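Staner Produce Keeper Liners
Refrigerator drawer and shelf liners for whole fruit and vegetables

Item: Staner Produce Keeper, standard roll
Roll width: 40 cm
Roll length: 360 cm
Color: natural white or gray
Sold by: Helumholm Kitchen Supply

Overview

The Staner Produce Keeper is an open-weave liner that goes under whole fruit and vegetables in the refrigerator. It lifts the food slightly off the shelf so air can move underneath, and it gives round items something to sit on so they don't roll when the door is pulled open. It is sold by the roll and cut at home with ordinary kitchen scissors.

The liner suits glass shelves, wire shelves and plastic drawers. On wire shelves it also stops small items such as plums and limes from settling into the gaps. It is not meant for raw meat or fish, and it should not be used in the freezer compartment, where the material stiffens and can crack along a fold.
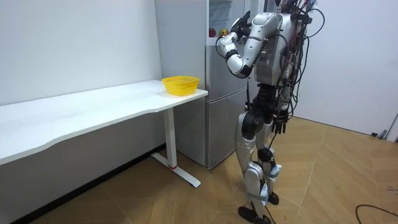
Measuring and cutting

Measure the inside of the drawer or shelf at its narrowest point. Many drawers taper toward the bottom, and a liner cut to the top measurement will curl up at the sides. Cut along the printed guide lines on the back. If the shelf is deeper than the roll is wide, lay two pieces side by side with a small overlap -- the weave grips itself and no tape is needed.

A standard roll will usually line two crisper drawers and one shelf. Households with a separate fruit refrigerator may want the Kedcombe long roll, which is the same material in a longer cut and is listed on its own page.

Using it with apples

Most of the questions we get are about apples. Apples keep best cold, and they give off ethylene, a gas that speeds up ripening in other produce. The liner does not absorb ethylene. It should be treated as padding and airflow, and apples should still be kept away from leafy greens, carrots and broccoli. If you have two drawers, give one to apples and pears and the other to vegetables.

Check apples before they go in. One with a soft spot or a broken skin will go off first and can spoil the fruit it touches. Leave the stems on, and wash the fruit when you are ready to eat it. A single layer is best. If you need to stack, put a second piece of liner between the layers. 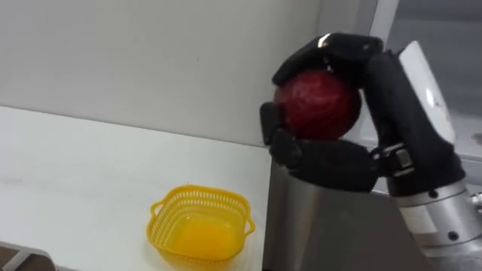
Bezawit Fikre wrote in to say that she lines only the back half of the shelf and keeps the front bare for milk and jars, and that one roll has done her kitchen and her mother's. She would like to see a darker color, as the white shows beet stains even after washing. We have passed the request on. For now, the gray hides stains better, and the price is the same.

Cleaning

Take the liner out and shake it over the sink. Wash by hand in warm water with a little dish soap, rinse, and hang it up or lay it flat. It must be fully dry before it goes back in. Do not put it in the dishwasher or the clothes dryer. Berry and beet juice may leave a mark, but this does not affect use.

Replace the liner when the weave goes flat or the edges start to fray.
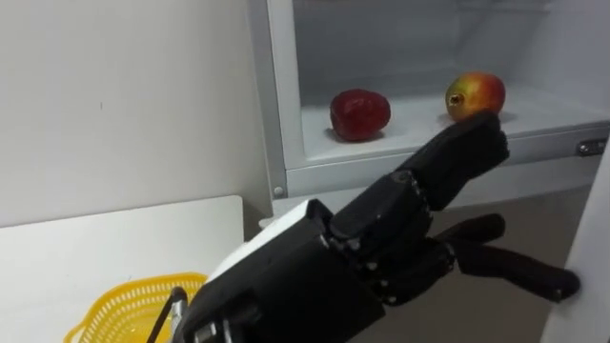 Apples in the refrigerator compartment.

Specifications

Material: foamed EVA, open weave
Weight: 125 g per roll
Temperature range: refrigerator use only
Cut to size: yes
Adhesive: none
Packaging: paper sleeve, recyclable

Also in this range

Sundaram Shelf Riser -- a low wire rack that makes a second level above short items. Fits over the liner.
Kedcombe long roll -- same weave and width, for larger refrigerators and pantry shelves.
Staner Drawer Divider -- a single upright panel for splitting a crisper drawer in two.

Ordering and returns

Single rolls are kept in stock in both colors. Cases of 100 rolls are available to stores and caterers; please contact the trade desk before ordering, as gray is sometimes short. Unopened rolls can be returned with the sleeve in place. We can't take back a roll that has been cut.

Page last updated 7 August 2019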